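ダウンジャケットを自宅で洗ったらぺしゃんこに…復活できますか?

カテゴリ:暮らし・家事 > 洗濯・衣類ケア
投稿日:2022/03/29
閲覧数:181

もちこめ16

はじめまして、いつも読むだけだったんですが、今回は自力で解決できそうにないので書き込みます。

冬のあいだ毎日のように着ていたダウンを、そろそろしまおうと思って洗いました。Woltiaというメーカーの中厚手のものです。去年まではクリーニングに出していたんですけど、近所のお店が閉まってしまって、次に近いところは車で21分。しかもダウンは別料金と言われて、じゃあ家でやってみるか!と勢いで始めたのが間違いでした。

洗濯表示は手洗いOKのマークだったので、お風呂場でおしゃれ着用洗剤を溶かして押し洗い。すすぎは2回。そのあとネットに入れて短めに脱水して、ハンガーにかけて陰干ししました。ここまではまあ順調だったと思うんです。

ところが乾いてみたら、中の羽毛がだまになって、すそのほうに小さいかたまりがぽこぽこ。上のほうは布が二枚重なっているだけみたいに薄いです。光に透かすと羽毛のない場所がわかります。あと、ちょっと鳥小屋みたいなにおいがします(泣)

乾燥機は家にありません。コインランドリーは歩いて行けるところにありますが、高温しかなさそうで縮むのが怖いです。手でほぐすだけでも戻るものでしょうか。それとももう寿命ですか?来年も着たいので、経験のある方いたら教えてください。

ぬか床係

寿命じゃないですよ、大丈夫!私も初めて洗ったときにまったく同じ状態になって、夜中に半泣きで検索しました。

においがするなら、たぶんまだ中が乾ききっていないです。表の生地はすぐさらっとするので、乾いたと思ってしまうんですよね。だまの部分を指でぎゅっとつまんでみて、ひんやりしたり、しっとりした感じがあれば生乾きです。

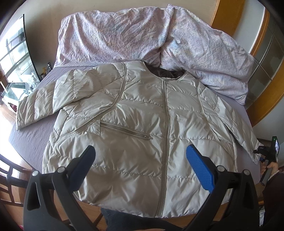
私のやり方を書きますね。まずハンガーはやめて、平らに置いて干します。吊るすと濡れた羽毛の重みで下に寄ってしまうので、すそにかたまりができたのはそのせいかなと思います。私は平干しネットが小さくて腕がはみ出すので、ほぐすときはベッドの上に広げています。横に何段もステッチが入っているタイプなら、一段ずつやるとどこまで進んだか迷いません。段の端から、だまを親指と人差し指でつまんで、ちぎるみたいに細かくほぐしていきます。もむというより、綿あめを裂く感じです(伝わるかな)。ひと通り終わったらすそを持ってばさばさと空気を入れて、裏返してまた干す。これを朝と夜にやって、私のときは三日かかりました。ファスナー付きのポケットは開けておいたほうがいいです。袋布のところがいつまでも湿っていて、私はそこだけにおいが残ってやり直しになりました。

あと扇風機!押し入れから出すのは面倒ですけど、風を当てるかどうかで全然違います。除湿機があればなおよしです。

しまうときは圧縮袋に入れないでくださいね。私はGamonの不織布カバーをかけて、クローゼットの端に余裕をもって吊るしています。6月の湿気の多い時期に一度出して風を通すと、秋に出したときのにおいが違います。

通りすがりの元ランドリー店員

コインランドリーで可。ただし洗濯表示のタンブル乾燥のマークを先に見ること。四角の中に丸があって、その上に×がついていたらやめておく。点が一つなら低温、二つなら高めの温度まで。

うちの店には低温の選べる機械がありました。高温しかないと思っていても、ボタンの横に小さく「低」と書いてあることが多いです。わからなければ貼ってある番号に電話すれば教えてくれます。

手順は、自然乾燥でできるだけ水気を飛ばしてから、低温で10分ずつ。止めるたびに出してほぐす。テニスボールをきれいな靴下に入れて一緒に回すと羽毛がほぐれやすいです。ボールをそのまま入れると色移りすることがあるので靴下は省かないように。前の人が使ったばかりのドラムはかなり熱いので、少し扉を開けて冷ましてから入れてください。

それでもにおいが抜けないときは、洗剤が残っている可能性があります。すすぎ2回は少なめです。ダウンは泡がなかなか抜けないので、水を替えて泡が出なくなるまで。

ねむい羊

ダウンは洗わない派です。汚れたら襟だけ拭いてます。十年着てますが平気です。

もちこめ16(お礼)

みなさんありがとうございます!さっそくつまんでみたら、だまのところが見事にひんやりしていました。乾いてなかった…。

タグを見直したらタンブル乾燥は×だったので、コインランドリーはあきらめて、ほぐし作戦でいきます。においも気になるし、まずはすすぎからやり直します。扇風機も発掘してきました。

洗わない派の方、襟だけ拭くときは何を使っていますか?水拭きだけだとファンデーションが落ちなくて。よかったらそれも教えてください。

ねむい羊

食器用洗剤を薄めたのをタオルにつけてとんとん、そのあと水拭きです。こするとテカるので注意。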